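Tuesday, February 17, 2026

Okay, what a day. I'm writing this on the bus with my thumbs because if I wait until I get home I'll clean it up and lose the good parts.

We had a fault! A real one, with a stop and a red box on the pendant and everything. I know I'm not supposed to be happy about that, but for three weeks the disassembly cell has been doing the same dull thing, which is bailing out before it even touches a drive, and today it got all the way to the interesting bit and then went wrong in a way I can learn from.

So. The job is pulling hard drives out of old desktop towers. Gatamby sends us the towers, Hetbridge wants the drives out whole so they can be wiped and logged, and the robot is supposed to do the reaching in and the pulling. The first run this morning was fine. The second run was fine. On the third the arm closed on the caddy, started to pull, got a little way and quit with a protective stop. Force over the limit. The limit is 51 newtons on that move, which I set myself back in June and was pretty proud of.

I reset it, we backed it off by hand, and I ran it again from the approach. Same stop, same spot. Then I did what I should have done first and slowed the whole thing to a crawl so I could watch the fingers.

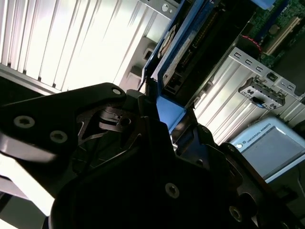 Constanza Arancibia thought I was looking at the wrong end of the problem. Her view was that the grip was good and the pull direction was bad, and that if I yanked a drawer out of a dresser at a slant it would jam too and I wouldn't blame my hand. She said to check the angle of the tool against the rails before touching a single force number.

I wanted to argue, and I did for a bit, because my first thought had been to bump the limit up and see. I'm so glad I didn't. The limit was the one thing in that cell doing its job properly. If I'd raised it to 200 (I had it typed in, I'm not proud) the arm would have kept hauling on something that was stuck, with my face closer than it should have been because I was leaning in to look. Writing that down so I remember it. The stop is there for me as much as for the computer.

So we checked the angle. I jogged the tool to the start point, put the little square against it, and it was off. Not by a lot, but the pull is a straight line and the rails are a straight line, and when the two don't agree the caddy wedges a bit more with every step. It's such a simple thing and I loved finding it. I did a small dance. Amancay Acuña saw the dance.

Then the better question, which was why it had been right on Friday and wrong today. I went through the program line by line and nothing had changed. I went through the tool settings and nothing had changed there either. Then I put a hand on the tower (arm stopped, button in, yes, I checked) and it moved. It slid! The stop block we use to hold the case square had worked loose, so every time the robot pulled, the tower could turn a hair, and by the third run it had turned enough to matter. The robot was pulling exactly where I'd told it to. The computer had wandered off.

I tightened the block, squared the case up again, taught the start point over from scratch, and ran it slow. Out it came. Then half speed, and out it came again. I can't describe how nice it is to watch that after three weeks of nothing.

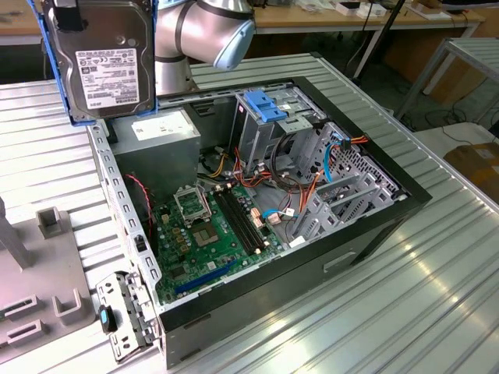
After lunch I wanted to go straight to full speed and Constanza wouldn't sign off on it, and she was right again, which is getting to be a habit. We wrote a check instead. Now before each pull the arm goes to a known corner of the case, touches it gently, and compares that with where the corner ought to be. If it's off by too much it doesn't try to pull at all, it just waits and puts up a message. It adds a few seconds to each cycle and I don't care one bit. I spent the rest of the afternoon shoving the case out of line on purpose between runs to see if it would catch me. It caught me every time except the first, and the first was my fault for putting the minus sign in the wrong place.

I also filled out the fault form, number 33 for this cell. Under "cause" I wrote "loose stop block, operator nearly made it worse," and Amancay crossed out the second half and then wrote it back in.

Still to do: thread lock on the block bolts. Ask Zinano if they make a clamp that fits the taller cases. Move the watching spot back behind the tape, with a stool, so I quit leaning in. Put the force limit under a password so I can't get at it when I'm excited.

Tomorrow there are 24 towers waiting and I get to try the check on all of them. My stop's next, I have to find my gloves.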